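Ticket: left gripper loses grip width reading
Product: Taltance hand-held gripper pair, evaluation kit
Opened by: Jomar Saludo
Assigned: Dindo Manalastas (Plusent support)
Status: waiting on customer

**Report**

Left unit stops reporting finger width partway through a session. Pose tracking continues. Right unit is fine. Seen in 2 sessions in August, both on the sink task with the squeegee. Firmware is as shipped.

**Checks so far**

1. Swapped the USB cables between left and right. Fault stays with the left unit.
2. Recalibrated open and closed positions. Passed, 500 samples, no dropouts.
3. Ran the left unit open and closed with nothing in the fingers for 2,000 samples. No dropouts.
4. Repeated with the squeegee held by its green grip over the basin, right unit open and empty. Width reading froze after 40 seconds.

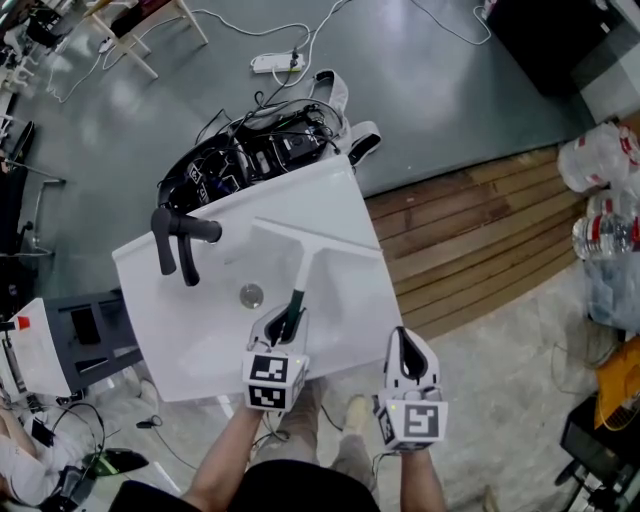 5. Held the same grip with the right unit. No fault.

**Reply, Dindo**

The fault follows the unit and only shows under load, so I suspect the encoder connector behind the finger mount. Please remove the rear cover, reseat the connector and repeat step 4. Leave the marker cube in place, or the pose calibration has to be redone.

If the reading still freezes, attach the log from `/diag/width` and I will ship a replacement left unit from Tillarine.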